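Print this page | E-mail this article

Setting the table again: Dénes Halász on school dinners in Prorkden

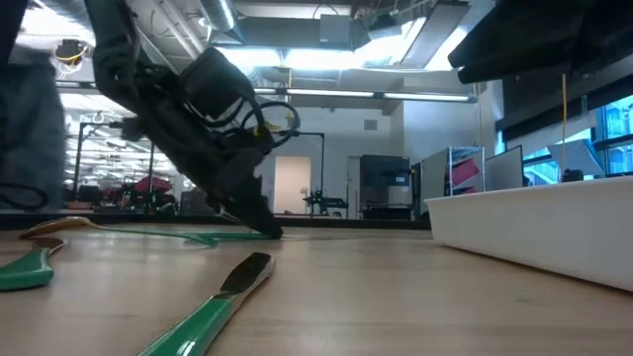
A kitchen that had been shut for nine years

When Dénes Halász took over catering for the primary school in Prorkden, the kitchen had not cooked a meal for nine years. The ovens had been sold. The cold store was full of stage scenery. Lunch came by van from a factory two hours away, in sealed trays, and was warmed up in a side room next to the hall.

"The food was safe and it was on time," he says. "I have no complaint about the firm. But by the time it was on the plate it had been cooked the day before, and carrots don't forgive that."

Halász is 51 and trained as a cook in hotels before moving to hospital catering. He came to Prorkden to run the kitchen of a care home and was asked by the head of the school to give an opinion on whether cooking on site was possible. His opinion ran to two pages. The first said yes. The second was a list of what would have to be bought.

The school has 283 pupils and serves lunch in two sittings. It also sends meals to the smaller school at Trurnum, where 16 children eat in a classroom with the desks pushed together. Halász drives those meals over himself on most days. He leaves at twenty past eleven and is back before the second sitting.

What the children ate, and what they left

Before changing anything he spent a month at the bins. Every tray that came back was scraped into one of four tubs, for meat, vegetables, starch and pudding, and the tubs were weighed at the end of lunch. He did the weighing himself because he did not want to ask the serving staff to stay late for it.

Over that February the two schools threw away 1,552 kilos of food. Most of it was vegetables, followed by potato. Pudding hardly came back at all, apart from semolina.

"I had expected the vegetables," he says. "The potato surprised me. Children like potato. So I tasted it on four different days and then I understood. It had a skin on it from the warming cabinet. I would have left it too."

He showed the figures to the parents at an evening meeting. Some were angry about the waste and some were angry that he wanted to spend money on a kitchen. One father asked why the children could not bring sandwiches, and Halász told him that many of them already did, and that this was part of the problem. A kitchen needs a certain number of dinners each day to pay for its staff, and numbers had been falling for years.

The work on the kitchen began in the summer holidays. Two ovens and a large tilting pan came second-hand from a hotel. The extraction hood had to be new. The fitting was done by Szénási, a family business that mainly works on bakeries, and it ran over by three weeks, so the autumn term opened with cold lunches.

"Bread, cheese, egg, cucumber, soup from an urn," Halász says. "The children were quite happy. The teachers were less happy."

Cooking for small people

Asked what is different about cooking for children, he talks first about size. A portion that looks generous to an adult can put a six-year-old off before the first mouthful. The younger classes are now given half portions and can come back for more. He says second helpings went up straight away and the amount scraped off the plates went down.

Then he talks about cutlery. The old school used full-size knives and forks from a catering supplier, and he noticed that the youngest pupils were tearing meat with their fingers or giving up on it. He had smaller knives and forks brought in for the first sitting, and moved anything that needed real cutting to the older children's menu.

"If you are five and the fork is as long as your arm, you are fighting it for the whole meal," he says. "The food gets cold and then you are told off for not eating. It was a cheap thing to put right."

Spoons were the subject of a longer argument. The first order had deep bowls that were too wide for small mouths, and soup went down a good many jumpers. They were sent back. The second order is still in use, although spoons go missing at a steady rate and he buys a box of replacements each term.

Metal trays with compartments have also gone. Everyone now has a plate, and a bowl if there is soup. Halász admits that plates are slower to clear and that they break. The dishwasher operator was against them and has not changed her mind.

"She is right about the work," he says. "It is more work. But on the trays the gravy ran into the custard."

The weekly menu

The menu turns over every four weeks. There is soup twice a week, fish once, and one day with no meat for anybody. The meat-free day was unpopular with the parents at first. It is less so now, mainly thanks to a dish of baked noodles with curd cheese that Halász remembers from his own school. A lentil stew had to be withdrawn and came back the following year with smoked paprika in it, under another name.

He keeps the vegetables plain. Raw carrot, raw kohlrabi and sliced cucumber are put on the tables in bowls before the children come in, so that the first thing they can reach when they are hungry is a vegetable. Cooked greens are still a weak spot. Spinach does well enough with an egg on it. Cabbage he has more or less given up on until the children are nine or ten.

Much of the fruit comes from Purum, a growers' co-operative in the next valley, which delivers apples and pears from late summer until stocks run out. The apples are small and not all of them are pretty. Supermarkets will not take that size, so the school gets a fair price, and a small apple is about what a seven-year-old will finish.

I asked whether the children had been consulted. He says he tried a questionnaire once and got a great many requests for pizza. Since then he has preferred to stand by the clearing trolley and look at the plates.

"A child will tell you the fish was nice to be polite," he says. "The plate doesn't do that."

Money

A school dinner in Prorkden costs parents slightly more than it did under the old contract. The council pays the difference between that price and the real cost, and families on low incomes pay nothing. Halász would like all the meals to be free. He does not expect it to happen while he is in the job.

The largest cost is wages. There are three people in the kitchen besides him, two of them part-time, and finding them was harder than finding the ovens. The hours suit parents with children at the school, but the pay is not high and the work is heavy. One cook left after a term for a hotel. Her replacement came from the old warming room, where she had spent six years putting trays into a cabinet, and is now in charge of all the baking.

Energy was the cost he got wrong. The second-hand ovens use more than he had allowed for, and in the first winter the kitchen overspent. Since then the ovens have been filled twice in a morning and then switched off. Puddings go in with the heat that is left after the main course. It limits what can be made. He says crumble and rice pudding are both perfectly good at a falling temperature and sponge is not.

The weighing goes on for one week in each term. In the last of these weeks the waste was nearly half what it had been at the start. He had hoped for better, and thinks the potato is still letting him down on days when the first sitting runs late.

What comes next

The school at Trurnum may close. If it does, its pupils will come to Prorkden by bus and eat in the hall with everyone else, and the second sitting will be very full. Halász has asked for four more tables and been promised two.

He would also like the older pupils to spend some time in the kitchen. At present they are allowed in for one morning a year, in groups of six, to make bread rolls. The rules on hygiene and insurance make more than that difficult, and he does not argue with the rules. He would settle for a room next door with a sink and a long table where they could peel and chop.

"They should leave here able to make a soup," he says. "An onion, a potato, a carrot, some stock. You can live on that for a while if you have to. I did, when I was a student."

By then it was ten past eleven and the boxes for Trurnum were standing by the back door. It was fish that day, with rice.

Print this page | E-mail this article

Contact | Copyright | Back to top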